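Went to the open day at Bendo's new site in Dunmore yesterday. They build software for household robots, and most of the afternoon was about how they practise in simulation before any hardware gets involved. Short thread for those who asked.

The building is a former carpet showroom and hard to find from the station. Up to 30 people per session, and they kept to it. Tea was free, parking was not.

First talk covered the simulator, which they call Skostari. It holds 200 furnished rooms, and the robot gets put into one of them with ordinary clutter on the tables. The operator had it up on the big screen while the talk went on.
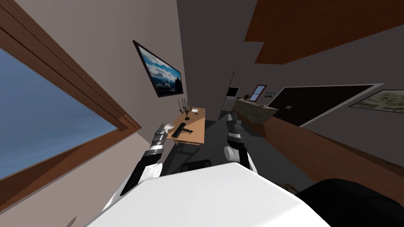 The presenter said each room is used for 60 practice runs and then set aside for a while. I asked whether the robot gets to know a room too well. He said yes, that was a problem last year, and they now change the lighting and furniture between runs.

Second part was gripping. They switched to the view you get from the hand, looking down past the two fingers. It takes a minute to get used to. Odd shapes are the interesting ones — a box is easy, anything with a thin bit sticking out is not.

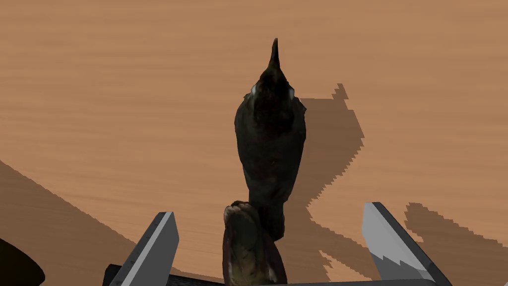

Bird figurine on its perch, gripper open. Simulator view at Bendo.

Someone near the front asked why they bother with ornaments when most people want help with the washing-up. The answer was that ornaments are awkward in lots of different ways, so you find faults sooner. Fair enough.

We were given a handout listing 44 objects, sorted by how often the grip goes wrong. Knobbly and uneven things were near the top of it. Flat ones near the bottom, apart from anything very thin.

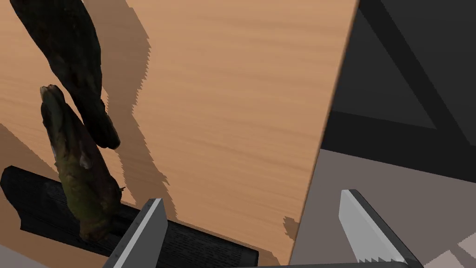
Short break, then questions. Plenty about cost and not many clear answers. They have a trial planned with Jaltilia, who run sheltered flats, and wouldn't give a date beyond "after December".

I also asked what happens when the hand is pointing somewhere unhelpful. They treat that as part of the practice — the software has to cope with whatever view it gets and work out where to look next.

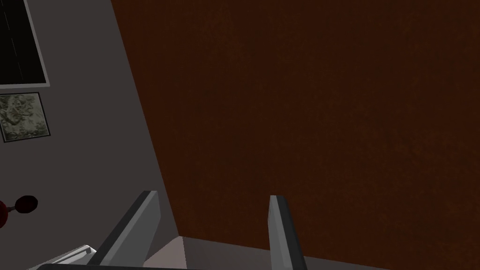
Last thing on the programme was a tour of the workshop, which I skipped for my train. Slides are meant to go out by email to everyone who signed in. I'll add the link to this thread when I have it.

© 2018 · Contact · Back to top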